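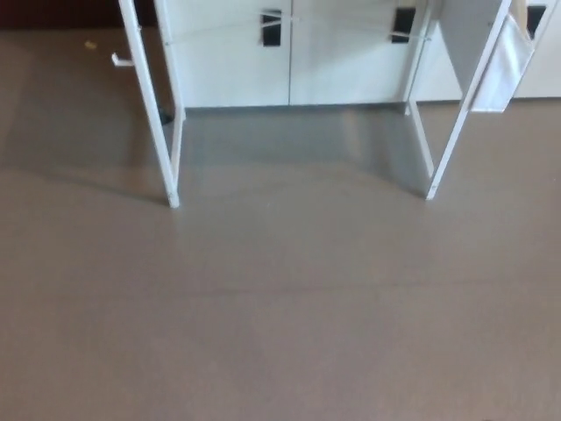
본문 목차 그림 목록 참고문헌 이전 다음

3. 시험 장치의 제작

3.1 작업 공간과 제약 조건

장치의 제작과 시험은 공용 작업실 Nundis의 한쪽 구역에서 진행하였다. 해당 구역은 예약제로 운영되며, 사용 시간이 끝나면 통로를 비워야 한다. 따라서 시험 장치는 짧은 시간 안에 설치하고 해체할 수 있어야 했고, 벽이나 바닥에 구멍을 내는 고정 방식은 처음부터 배제하였다. 작업대로는 금속 다리가 달린 흰색 탁자를 사용하였다. 탁자는 수납장 면에 뒤쪽 가장자리를 맞추어 배치하였으며, 이 면을 탁자의 전후 위치를 정하는 기준면으로 삼았다. 좌우 위치는 바닥에 정한 기준점에서 줄자로 측정하여 맞추었다.

탁자의 강성은 별도로 검토하였다. 손가락이 스위치를 누를 때 상판에 수직력과 수평력이 함께 작용하고, 다리가 흔들리면 접촉 시점의 추정이 어긋난다. 예비 시험에서는 상판 앞쪽 가장자리를 눌렀을 때의 처짐보다 다리의 수평 방향 흔들림이 더 큰 오차 요인으로 나타났다. 다리 체결부의 볼트를 다시 조인 뒤 같은 시험을 반복하였고, 흔들림은 손끝 위치 추정의 잡음 수준 이하로 줄었다. 본 시험 전에는 매번 체결 상태를 점검하였다.

3.2 로봇 손과 손목

로봇 손은 Sterken이라는 이름으로 제작 중인 관절형 손의 두 번째 판이다. 손의 질량은 손목 결합부를 제외하고 356 g이다. 첫 번째 판에서는 검지의 끝마디가 하중을 받을 때 뒤로 젖혀지는 현상이 있었으며, 이번 판에서는 끝마디의 기계적 멈춤 위치를 변경하여 편 자세를 유지하도록 하였다. 엄지는 누르기 동작에 관여하지 않으므로 대상물과 간섭하지 않는 위치에 두었다. 나머지 손가락에 대해서도 스위치 판과의 최소 거리를 구속 조건으로 두었다.

손목은 로봇 팔 Roy의 끝단에 결합된다. 결합부의 조립 오차는 손끝 위치에 그대로 전달되므로, 손을 분리했다가 다시 장착한 경우에는 손끝 보정을 새로 수행하였다. 보정 절차는 기준 핀의 끝에 검지 끝을 서로 다른 자세로 접촉시키고, 각 자세의 관절각으로부터 손끝의 상대 위치를 최소제곱법으로 구하는 방식이다. 보정에 걸리는 시간은 작업자에 따라 차이가 컸다.

3.3 스위치 모듈

조작 대상은 가정용 벽 스위치의 형태를 한 로커 스위치이다. 벽에 매립하는 대신 흰색 벽판을 청회색 받침 위에 세우고, 받침을 탁자 상판의 앞쪽 가장자리 가까이에 설치하였다. 스위치를 앞쪽에 둔 이유는 팔의 작업 영역에 있다. 뒤쪽에 설치하면 손목이 상판 위로 깊이 들어와야 하고, 손바닥 아랫면과 상판 사이의 여유가 부족해진다. 앞쪽에서는 손바닥이 상판 바깥에 머물 수 있어 검지의 접근각을 넓게 선택할 수 있다.

벽판의 위아래에는 고정 나사가 하나씩 있다. 나사의 머리는 은색이어서 영상에서 벽판과 구별되며, 본 연구에서는 두 나사의 중심을 잇는 선을 스위치의 세로축으로 정의하였다. 로커의 누름 위치는 이 축을 따라 위쪽과 아래쪽의 2개 영역으로 나누었다. 누름 위치가 로커의 회전축에 가까울수록 같은 회전 모멘트를 내는 데 필요한 힘이 커지므로, 목표점은 각 영역에서 회전축으로부터 먼 쪽에 두었다. 다만 벽판 테두리에 지나치게 가까우면 손끝이 테두리의 경사면에 걸리는 경우가 발생하여 일정한 여유를 남겼다.

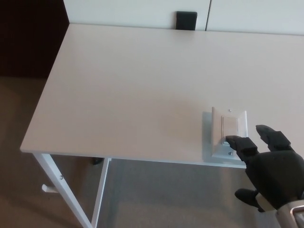
그림 3. 로커 스위치의 아래쪽 영역에 검지 끝이 접촉한 상태.

그림 3의 자세에서 검지는 펴져 있고, 다른 한 손가락은 스위치에 닿지 않은 채 위로 들려 있다. 엄지는 손바닥 아래쪽에 위치한다. 이 자세는 아래쪽 영역을 누르는 모든 시행의 기준 자세로 사용하였다. 위쪽 영역을 누를 때에는 손목의 높이를 바꾸고 검지의 굽힘각을 다시 계산하였으나 엄지의 명령값은 그대로 유지하였다.

3.4 제어 및 기록

동작 생성과 기록에는 자체 작성한 프로그램 Lavudon을 사용하였다. 한 시행은 접근, 접촉, 누름, 이탈의 네 단계로 구성된다. 접근 단계에서는 손끝을 목표점의 법선 방향으로 떨어진 대기점까지 위치 제어로 이동시킨다. 접촉 단계에서는 속도를 낮추고 검지 구동부의 전류를 감시하며, 전류 변화량이 문턱값을 넘으면 접촉으로 판정한다. 누름 단계에서는 변위를 일정한 비율로 증가시키다가 스위치 단자의 상태가 바뀌거나 변위 한계에 도달하면 정지한다. 접근을 시작한 뒤 3,000 ms 안에 접촉이 판정되지 않은 시행은 중단하고 시간 초과로 기록하였다.

스위치 단자는 조명 회로에 연결하지 않고 저전압 입력 회로에만 연결하였다. 단자 신호는 제어 루프와 같은 시계로 기록하였으며, 접점 떨림을 제거하기 전의 원신호도 함께 보존하였다. 영상은 접촉 위치를 사후에 확인하는 용도로만 사용하였고 제어에는 반영하지 않았다. 이 구성에서는 작업실의 조명 조건이 동작 자체에 영향을 주지 않는다. 흰색 상판과 흰색 벽판이 겹치는 방향에서는 벽판의 윤곽 검출이 불안정하였으며, 이 경우 나사 중심과 받침의 윤곽을 이용하여 자세를 수동으로 보정하였다.

3.5 시행의 구성

8월에 기록한 시행은 총 1,899회이다. 시간 초과로 중단된 시행과 비상 정지로 중단된 시행도 이 수에 포함된다. 장치의 설치는 L. Wallin이, 손끝 보정은 T. Ó Flaithearta가 맡았으며, 탁자 위치의 측정은 두 사람이 각각 수행하여 값이 허용 범위를 벗어나면 설치를 처음부터 다시 하였다. 설치가 달라질 때마다 새로운 세션 번호를 부여하였고, 제4장의 분석에서는 세션을 임의 효과로 취급한다.

세션 초반에는 상판 위의 받침 위치가 미세하게 밀리는 문제가 있었다. 누르는 힘의 수평 성분이 한 방향으로 누적되는 것이 원인으로 추정되어, 위쪽과 아래쪽 영역의 누름을 번갈아 배치하고 세션의 시작과 끝에 받침의 위치를 측정하였다. 두 측정값의 차이가 목표점의 허용 오차를 넘은 세션은 접촉 위치 분석에서 제외하되 접점 신호 분석에는 남겨 두었다. 제외된 세션의 목록과 측정값은 부록 B에 수록하였다.

본 장치의 구성에서 해결하지 못한 점은 벽판의 지지 강성이다. 실제 벽에 매립된 스위치와 달리 받침 위에 세운 벽판은 누르는 방향으로 약간 기울 수 있으며, 그 양은 로커 자체의 회전과 분리하여 측정하지 못하였다. 따라서 제4장에 제시하는 누름 변위는 로커의 회전에 의한 변위와 벽판의 기울어짐에 의한 변위를 합한 값이다.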